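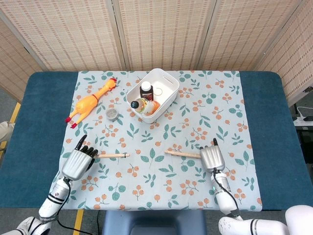
May 24, 2021
By the Plevell Science Desk

Why Is a Basket Better Than a Pile?

A tabletop collects small things. A toy, a tin, two bottles and a couple of sticks can share one tablecloth, and each behaves differently when the table is bumped. The difference depends on shape, weight and the surface underneath.

Round things roll. A bottle is a cylinder. Lying on its side, it touches the table along one thin line, and a small push moves it. Standing up, it rests on its flat base and stays in place until it is tipped. The point where an object's weight balances is called its center of gravity. A bottle falls over when that point moves past the edge of the base. A tall, narrow bottle reaches that point sooner than a short, wide tin.

Rubber grips. A rubber chicken can lie stretched across a cloth and stay there. The rubbing force between two surfaces is called friction, and rubber usually has a lot of it. A smooth metal tin has less and slides more easily.

A basket has walls. The walls stop a rolling bottle before it reaches the edge of the table. They can also hold up a bottle that starts to lean. A plastic basket is light enough to carry with its contents inside. A slot cut in the side gives fingers a place to hold, so no separate handle has to be attached.

Sticks need room. A long stick may not lie flat in a short basket. It can stand in a tall jar or go in a long tray.

Packing a basket

1. Put the heaviest things in first, on the bottom.
2. Close every cap and lid.
3. Stand bottles up against a wall of the basket.
4. Put soft toys and rubber toys in the gaps. They keep harder things from knocking together.
5. Lift with both hands.

Leave medicine and cleaning bottles for an adult to move, even if they look empty.

Words to know

Cylinder: a solid shape with two flat round ends and a curved side.
Friction: a force that slows surfaces rubbing together.
Base: the part an object stands on.

Related
Why Do Tablecloths Slide?
How a Folding Screen Stands Up
What Is Inside a Rubber Toy?
Grudeo Guide to Lids and Caps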